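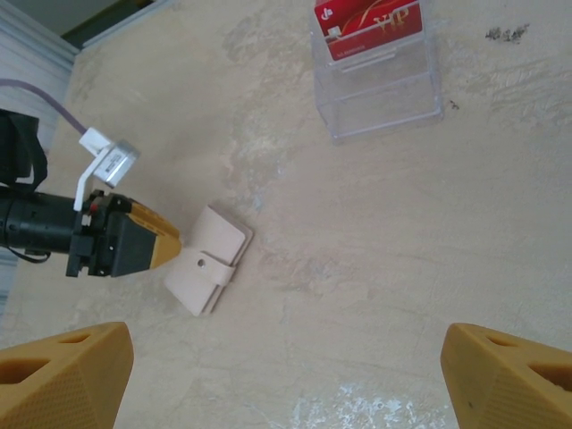
Attachment 1, wrist view. Wallet closed, VIP card still in its stand.

Ticket 1061: Replacement gripper fingers, both arms
Queue: Equipment requests
Opened by: Ismail Metwally
Status: Waiting on purchasing

Ismail Metwally, 9:40 am
Requesting two sets of fingers for the card-and-wallet cell before the December cutoff. The current ones are scuffed and I'd like spares on the shelf before I need them, which I understand is a radical position in this building. Birkska quotes 468 for the pair of sets, shipping included. Troditz is cheaper but wants a minimum order that would keep us in fingers until I retire.

Yao-tsung Tse, 10:15 am
Anything over 300 needs a second quote and a line saying why we can't print them ourselves. Also, please say which budget. Last time you wrote "the good one."

Ismail Metwally, 10:52 am
Second quote requested from Hillitz. They answered with a brochure. On printing: we can, and we did for the Wei job, and I spent a week swapping fingers. Budget is cell upkeep. Adding the overview so you can see it's two arms, before someone approves one set and calls it a saving.

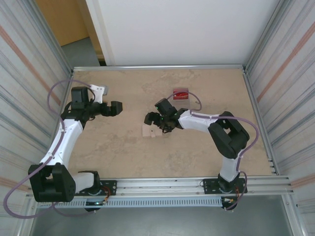 Attachment 2, overview. Both arms on the front rail, right gripper over the wood block.

Yao-tsung Tse, 1:20 pm
Thanks. Two arms confirmed, to my regret. While you're in there, do you want cables on the same order? I'd rather sign once. The purple ones have a fair bit of loop in them and I can already picture the ticket.

Ismail Metwally, 1:34 pm
Cables are fine as far as I know. If you're offering money, I'd take a second card holder. All the card work goes through one wallet with plastic sleeves, and sleeves wear out faster than motors do.

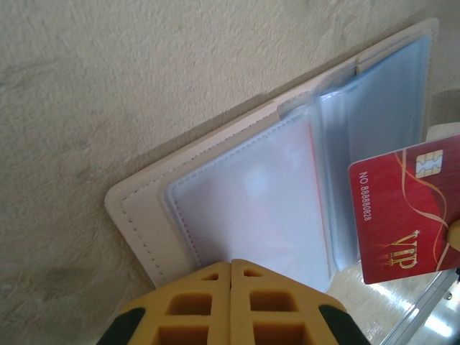 I'd put it down as a consumable, same line as the fingers. Lead time from Birkska is 9 working days, so an approval this week would be nice — next week would be survivable.

Yao-tsung Tse, 3:05 pm
Card holder approved from petty cash, keep the receipt. Fingers are on hold until Hillitz sends a number instead of a brochure. Chase them, copy me, and change the budget field on the form. It still says "the good one."

Ismail Metwally, 3:11 pm
Field changed. Hillitz chased. Leaving this open.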